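Room Comfort in a Small Workroom
Zeyu Shen
Project report, 5/16/24

My project looked at how people use the light and air in a workroom at Nestiseo. I wanted to know if the seat near the window was better for long tasks than the seats farther in. I gave out a short survey and got 68 answers back.
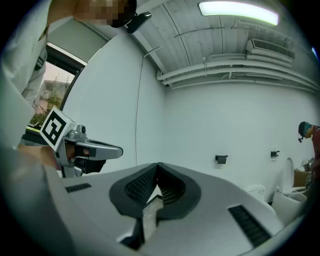
Reading time: 5 min

The window looks out on trees and shrubs, with a low building past them. On overcast days the long ceiling light stays on. The air conditioning unit is mounted high on the wall, and most complaints were about it - people said the draft reached their necks.

Window seats scored higher for light and lower for glare. I did not measure temperature in December, so the winter part is missing. Next term I would like to borrow a meter and repeat the survey.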